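Copper red glaze
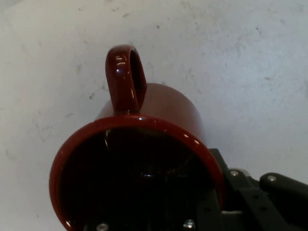

Department of Ceramics and Glass, Nirneta Museum of Applied Arts

14 shares | 4 comments

Copper red glaze is a group of ceramic glazes that take their color from a small amount of copper fired in a kiln with little oxygen. The best known members of the group are oxblood, also called sang de boeuf, and the paler peach bloom. Red pottery of similar appearance can also be made with iron or with modern prepared stains, and the source of the color cannot always be told by eye.

Color and firing

In a kiln with plenty of air, copper usually gives green or, in some alkaline glazes, turquoise. When the air supply is cut back, part of the copper is reduced to very fine metal particles held in the glass. These particles produce the red. Too much copper can turn the surface brown or liver colored. If air enters at the wrong stage, the glaze may come out clear or green in patches. Glaze tends to run thin over a rim or sharp edge, and many oxblood pots are pale there for that reason.

History

Copper reds were made in China by the Tang period and were developed further at Jingdezhen under the Ming and Qing dynasties. European potters took up the subject in the late nineteenth century. Studio potters later adapted the recipes for stoneware and everyday tableware.

Holdings

The department holds 256 pieces with red glazes, of which 117 are test tiles from the former Tolo pottery. The tiles were sorted by Jhun Tiongson, whose handwritten firing notes are kept with them. The Fujimoto gift added 60 bowls and bottles, four of them with peach bloom glaze. Pieces may be studied by appointment in the Eninari Room.

See also: Celadon; Reduction firing; Tenmoku

Last revised 2nd June

Share this article | 14 shares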